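One Surface, Many Uses: The Shared Tabletop and the Case for the Wire Rack

By Visitación Ortuño
February
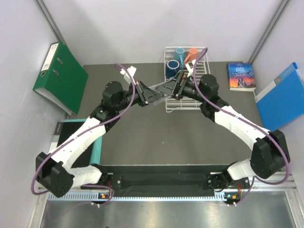
The household table has long been expected to serve more than one purpose. In smaller dwellings it is where meals are taken, accounts are filed, correspondence is answered and novels are left face up until the evening. The present feature, part of the Cledulell series on domestic storage, considers how crockery and paper may be kept on the same surface without detriment to either.

The Cledulell household survey drew responses from 328 renters and owner-occupiers in the Bistuvgate district. Respondents were asked where clean mugs were kept between uses. Cupboards remained the most common answer, but a considerable share reported that mugs stayed in the rack from one day to the next and were taken directly from it. Many of the same households stored files and reading material within arm's reach of the rack.

A wire rack suits this arrangement well. A white one is unobtrusive against a dark gray tabletop, and its open construction allows air to pass beneath the crockery. Three mugs occupy a small rack comfortably. Households that assign a colour to each person, such as light blue, orange and dark blue, report fewer mugs in circulation and less washing at the end of the day.

The position of the mug deserves attention. Inverting it over the wires allows water to leave freely. A mug tilted with its opening upward may hold a little water at the base and should be turned over until dry. Leitão, the homewares retailer, includes this advice on the card supplied with its racks, together with a recommendation that the feet be wiped weekly.

Paper requires greater care. Lever-arch files and ring binders are robust, but their boards swell when they stand in moisture, and the damage is seldom reversible. They are best kept to the sides, upright where possible. A file leaning at an angle against a wall places strain on the arch mechanism over time, and a full one may slide. A simple bookend at either side of the table will correct this. The spine label should face outward, and the finger hole should remain accessible so that the file can be withdrawn without disturbing its neighbours.

Paperbacks are more vulnerable again. A copy of "Jane Eyre" laid flat beside a dish rack will come to no harm if the mugs are dry, but a single splash can cockle the first chapters. Arusitz, which operates the lending shelf at the Bistuvgate community centre, asks borrowers to keep books a hand's width from any draining surface. The shelf holds 1,000 titles, and water damage is the principal reason for withdrawal.

Tablets present a comparable difficulty. A case offers some protection to the edges and back of the device, though few are intended to exclude water. The front corner opposite the paperwork is a sensible resting place, provided that the charging lead is not drawn across the rack.

Residents with limited bench space may wish to divide the table into 2 zones, one for crockery and one for paper, with a folded tea towel between them. The towel should be changed daily. Further guidance on lining materials and stackable trays will appear in the next instalment.

Last updated: February

Contact the editorial office | © Cledulell. All rights reserved. | Back to top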